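Trilden manipulation group - minutes of weekly meeting

Present: Aisyah Rondonuwu (chair), Azlan Krishnan (notes), four others
Apologies: none

1. Previous minutes
Accepted with one correction. Item 4 should read "wrist offset", not "wrist torque".

2. Relabeling result
Krishnan reported on the relabeled kitchen set, 651 episodes after filtering. Segment boundaries are now placed at gripper state changes instead of fixed time windows. The policy trained on the new boundaries completed 33 of 40 two-arm trials. The fixed-window baseline completed 20 of 40 on the same layouts. Most of the gain is in handovers and in lifting one dish clear of another.
Rondonuwu asked whether filtering alone could explain the difference. Not yet tested. The baseline was trained before the filter was applied, so the comparison is not clean.
ACTION: Krishnan to retrain the baseline on the filtered set, 3 seeds.

3. Blurred frames
Head camera frames with motion blur are currently kept in training. Dropping them shortened some episodes enough to lose the grasp event. Agreed to keep them and add a blur score as metadata - no threshold for now. The boundary detector uses joint data only and is not affected.

4. Reference episode
The group went over the bimanual example proposed for the methods section: right gripper holding the lavender piece up over the marble, steel bowl between the arms, left gripper open. Agreed to use it. The caption will state that boundaries come from the gripper signal. 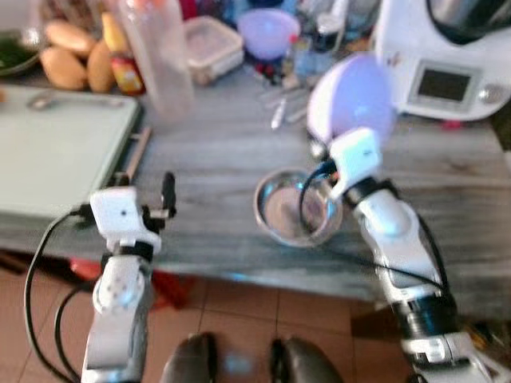

Sembiring, Apr 4, 2018

5. Draft and storage
Methods section goes to Rondonuwu first, then to the full group. Results table stays blank until the new baseline is in. Raw logs are to be moved to the Zenine server; the Fakodlow copy will be kept read-only until checksums match.

6. Any other business
Cable routing on the right arm to be reviewed before the next recording block.

Next meeting: same room, same time.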